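Drulwood Building News
Monday, April 6, 2020

Laundry Room: Using the Two-Drum Machine

The stacked machine in the ground floor laundry room is open to all residents. There have been many questions at the front desk about which drum is for what, so the main points are set down in this item. A printed copy will go on the notice board at Drulwood and another at the Dönmez Street entrance.

The machine has two drums, one over the other, each with its own round door. The upper drum is the large one. Use it for everyday clothes, towels and bed linen. The lower drum is for small loads: underwear, baby clothes, face cloths and anything that should be washed apart from the rest. Please do not put sheets in the lower drum. They wrap around each other and come out half washed.
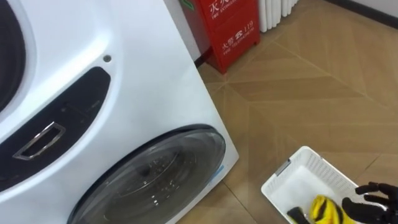

Both drums can be used by the same household at the same time, but they are booked separately. If you only need the small one, book the small one and leave the other for a neighbor. The booking sheet is on the board by the mailboxes. Each slot is 90 minutes.

Loading the upper drum

Check pockets first. In January the Torkik repair service was called out twice for coins and hairpins in the drain filter. Shake items out and put them in one at a time. Fill the drum to three quarters and stop there. Before you close the door, run a finger along the rubber seal and make sure no sleeve or strap is caught in it. The same goes when you unload. Small things slide to the back, and socks get left behind more than anything else. Reach in and turn the drum by hand once to see that it is empty.
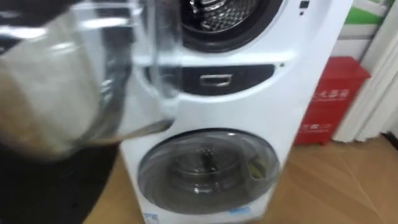
Detergent is not supplied. Liquid or powder are both fine, but use half of what the package says. The water in our building is soft and too much soap leaves a film on the door glass. Do not use bleach in either drum. Residents who have asked about a brand can use Drinum liquid, sold at the corner store, or whatever they use now.

When you are done, leave both doors open a hand's width so the drums can air out. Wipe the rubber with a dry cloth. Keep the floor in front of the machine clear of baskets and bags, and do not stack anything in front of the red fire box. It has to be reachable at all times.
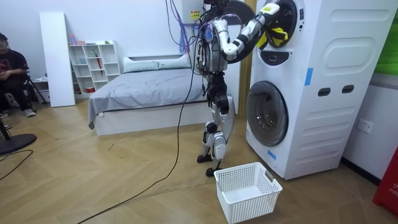

The upper drum with its door open. Check the mouth of the drum for cloth before closing.

Cost and lost items

A wash in the upper drum is 300 points on your resident card and the lower drum costs the same. Cards can be topped up at the front desk, up to a limit of 2,000 points. Clothing left in the machine past the end of a slot will be moved to the shelf by the door and kept for two weeks. To report a fault, call the front desk and say which drum you were using.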